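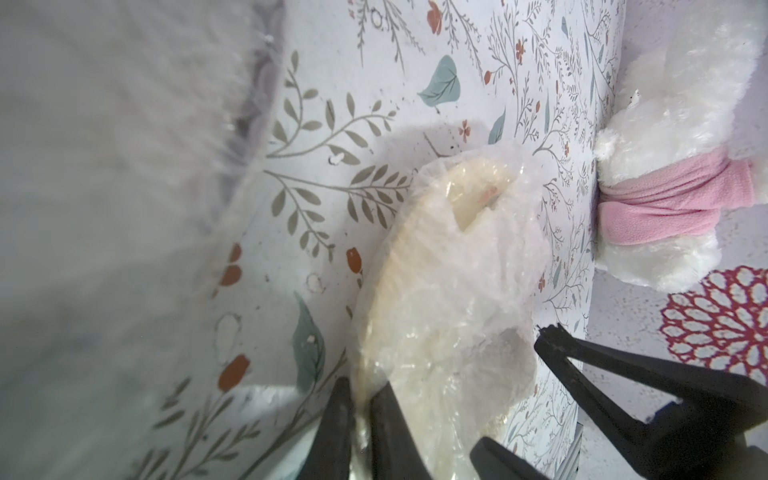 Comics Writing, Handout 3: The Page Turn
Teacher: Salamatu Uzor
Dec 10, 2025

Please read these notes before the workshop and bring the script you started in the last meeting. If your script is still in prose form, bring it anyway.

1. What we mean by a page turn

In a printed comic, the reader sees two pages at the same time. When you write page 2, you must remember that page 3 is already in front of the reader's eyes. The reader will not study it yet, but the eye is quick, and a big explosion on the right side is noticed before the first balloon on the left side is read. A real surprise should therefore be placed on an even page, after the paper is turned.

This rule is for books which read from left to right and where story page 1 is a right-hand page. Always ask your editor how the book is put together. Advertisements can move everything by one page, and then all your careful surprises are on the wrong side. I had this experience with my second script, and I learned about it from the printed copy.

2. The question panel and the answer panel

The last panel on an odd page I call the question panel. It has one job, to make the hand move. The first panel of the next page is the answer panel. Some students believe that the question panel must be a shock or a shout. It can be very quiet. A person stops in a doorway. A telephone rings and the balloon tail comes from outside the panel. Somebody says a name that we do not know.

Our main reading is the first issue of Zosum, published by Heiskanen. Please look at page 5 again. The lighthouse keeper's daughter hears steps above her, and she is alone in the house. The panel shows only her face and the lamp. There is no caption and no sound effect. Then we turn, and page 6 is one full panel of the stairs with the water running down. I think it is the best turn in the book, and it costs the writer no words at all.

Compare it with page 9 in the same issue. The daughter opens the letter, and the letter is shown already at the bottom of page 9. Page 10 then shows her reaction. A reaction is a weaker answer than a fact. If the writer moved the letter to page 10, the reaction could share the page with it in a small panel.

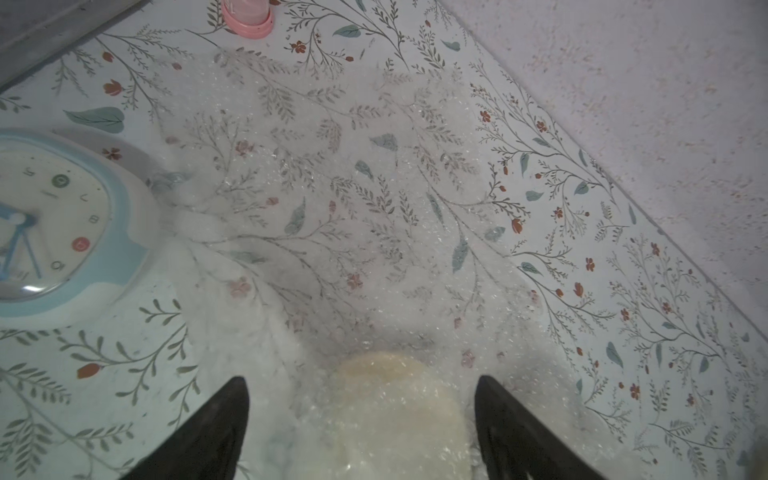
3. How many panels before the turn

There is no correct number, but there is a feeling of speed. Many panels on the odd page make the reader slow, and then one large panel after the turn feels larger than it is. If the odd page is already made of two wide panels, a splash page after it feels almost the same size, and the effect is lost.

In Timuvico, the detective series we read in March, the artist uses a nine-panel grid on nearly every page. You may remember that some of you found it tiring. But when the grid breaks in the chapter of the flood, everybody in the class noticed. A grid is a kind of promise to the reader, and you can break it perhaps once in a chapter before it stops to be a promise.

A word about counting. A script with 18 story pages gives you nine even pages, so you have nine places for an answer panel. You do not need to use them all for surprises. In my own plans I mark three strong turns, and the others I leave for ordinary things such as a change of place or a change of the hour. Changing the place on a page turn is very kind to the reader.

4. Dialogue near the turn

Please do not cut a sentence in two pieces over the turn only to create tension. It looks clever in the script, but in the printed book it often looks like a mistake of the letterer. If a character is interrupted, show who or what interrupts.

Also be careful with long balloons in the question panel. The letterer needs space, and the reader needs a short moment before the hand moves. I ask you to stay under 18 words in this panel, all balloons and captions together. For a full page, 40 words in the quiet scenes is a good beginning, and you can go higher when two people argue. These are my limits for this course – other teachers have other limits, and published books break all of them.

5. What changes on a screen

Julska is a comic made for the telephone, where the reader scrolls down and there is no paper to turn. The writers use empty space in place of the turn. Before the mask comes off in episode 43, there is a long black area, and the thumb has to move several times before anything appears. It works well, but it works on a different muscle. The reader on paper makes one decision. The reader on the screen makes a small decision again and again, and can stop in the middle.

If your story will be both scrolled and printed, write it first for paper. It is easier to pull a page apart than to glue panels together afterwards. Please note also that collected editions of scrolling comics often have a left page and a right page that were never planned as neighbors, and you can see this in the printed volume of Julska, where the mask comes off on a right-hand page.

6. Exercise for the workshop

Take your own script and write only the last panel of each odd page and the first panel of each even page on a separate sheet. Read this sheet aloud to your partner without any explanation. Your partner writes down the pages where he or she wanted to continue.

Then choose the weakest turn and repair it in one of these ways:
move the surprise one panel later
take the words out of the question panel
make the panels on the odd page smaller
change the place at the turn

Write both versions in full script form, with the page number, the panel number and a short description for the artist. Do not draw. If you are an artist also, I know this is hard, but thumbnails are for the next handout.

For the next meeting, read the second issue of Zosum up to the scene in the boat. Mark every turn with a pencil in your own copy. The library copy should stay clean, please.

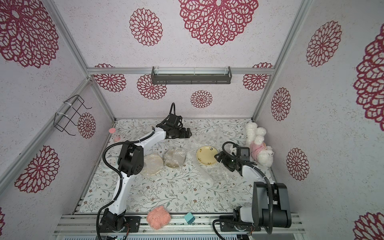
7. Small points from your last scripts

Write "same angle" if you want the same angle. Several of you described the kitchen again in each panel, and the artist will think it is a new kitchen.

One panel can hold one action for each person. "She stands up, takes the coat and leaves" is three panels or it is one panel where she is already at the door with the coat on.

Sound effects go on their own line, marked SFX. Thoughts and captions are different things, so please do not write "caption" when you want a thought balloon.

Number your pages by hand if the software gives you trouble. The page of the script is not the page of the comic, and in two scripts I could not find out where the turns should be.

Corrected scripts will be in the gray box outside my office.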